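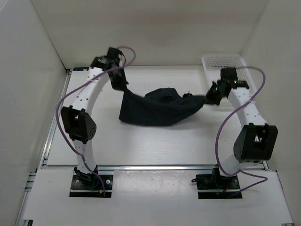 Photo: Shewit Tefera

I have worked at the same commercial laundry for 15 years, first on the sorting belt and then in finishing, where I still am. We do work clothes, kitchen whites and aprons, and linen for small hotels. Since May there has been a pair of robot arms in the finishing room, in a booth of their own next to the folding tables, and people keep asking me what it is like. My sister asks, the man at the bus stop asks, and my nephew asks most of all. So I am writing it down once and I can send them the link.

The arms take a garment or a cloth out of a heap, find two ends of it, hold it up between them and lay it down so it can be folded. Anyone who has folded for a living will know that the folding is the easy bit. The slow part is getting hold of the right two corners. With a sheet you can feel the hem and run your hand along it. With a dark tunic that has come out of the dryer in a knot, you shake it, turn it, shake it again. We do that without looking. The arms have to look, and dark navy is the worst colour for them, according to Mulugeta Gebretsadik, who looks after them on our shift. Black and navy hide their own creases and the cameras can't tell a fold from an edge.

The system is called Prisemus. It was put in by a firm called Tiser, and their engineer, Hawi Asfaw, was with us for the first weeks. She asked to stand at the tables with us before she changed any settings, and she was slow at folding, as everybody is at the start. I showed her how we pinch the shoulder seam on a tunic and let the rest drop. She wrote that down.

In finishing we are seven to a shift. Before the arms came, all seven of us folded and packed, and swapped places when our shoulders got sore. Now three are on the tables, one feeds the booth and clears it, and the others are on checking, packing and repairs. The one on the booth is called the attendant. It pays the same as folding, and I think it should pay a bit more, because you have to know all the work of the tables and also what to do when the thing stops.

It stops a fair amount. It will pick up two items together, or take hold of a sleeve and a hem and hold those up as if they were a pair. Then it waits, and a message comes up on the screen, and the attendant opens the side, sorts it out and closes up again. In the first weeks that was most of the job. It is less now. On plain things such as tea towels and flat cloths it goes along well enough. On anything with ties, such as aprons, we have given up for the time being and they come to the tables.

What has changed for me is mostly the body side of it. I used to go home with my right wrist aching from the small items, because there are so many of them. The small flat items are what the booth takes, so my wrist is better. On the other hand, the small items were also the rest. You could do tea towels and talk. What is left on the tables is heavier and more awkward, coats and long tunics and fitted sheets, and you are at it for the whole stretch. Colleen MacDonald raised this at the shift meeting and she was right to. We now change over every two hours, and one of the changes is on to packing, where you can sit.

The talk has changed as well. The attendant stands with her back to the tables. You can turn round, but you tend to watch the arms. Etenesh Shiferaw, who has had the place next to mine for years, was attendant for most of June and said she felt she had been off sick. We asked for the screen to be moved to the other side of the booth so that the person faces us. That took a long time to be agreed and one afternoon to do.

On jobs, I can only say what I know. We were told in writing that no one in finishing would be let go because of the booth, and no one has been. Two people have left since, one to move away and one to retire, and only one of those places has been filled. I notice that. When I asked the manager about it he said the other place was being looked at. I have asked again and will keep asking.

The count is on the wall now, too. The booth keeps its own figures, and its best day so far is 2,024 items. I was against putting that up where we could all see it, as somebody was bound to set it beside the tables' figures, and in the first week somebody did. The two can't be compared when one side gets all the tea towels. The sheet is still there, but Mulugeta has added a column for what kind of items they were, and that has quietened things down.

My nephew wanted to know if I like it. I don't mind it. I like the mornings when I am attendant and it is going well and I can get the repairs pile sorted at the same time. I don't like being called over from the tables when I am halfway through a coat. Tiser are due back to try it on aprons again, and Hawi has asked for me and Etenesh to be on that shift. We have said yes, provided the hours come off our table time.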